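The Skasimton library is staying open until 8 on weeknights starting in August, and I could not be happier! I've been grumbling about the old closing time for years (my poor neighbors have heard all of it), so when I stopped in to return two overdue mysteries and saw the notice taped to the desk, I let out a little cheer. Got a look from the puzzle table for that.

Mbali Nkuna, the branch manager, told me the town found the money for the extra hours this spring after 1,964 people signed the petition. I was one of them, and so was pretty much everyone on my street.

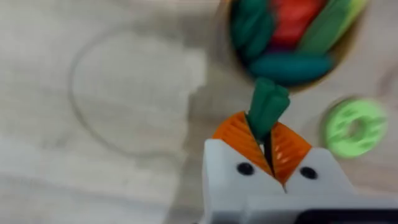 *Solveig Midtbø*

The late hours cover the whole building, so the kids' room and the tool-lending shelf will be open too. Mbali says the homework table was the thing parents asked for most, and there'll be a staff member sitting there from 4 until dinnertime.

Parking is still a pain, I'm afraid. The lot on Ndlovu Street has 53 spaces and they fill up fast when there's a game on, so walk if you can. Bring your card, too, because mine had expired and I had to fill out the form all over again.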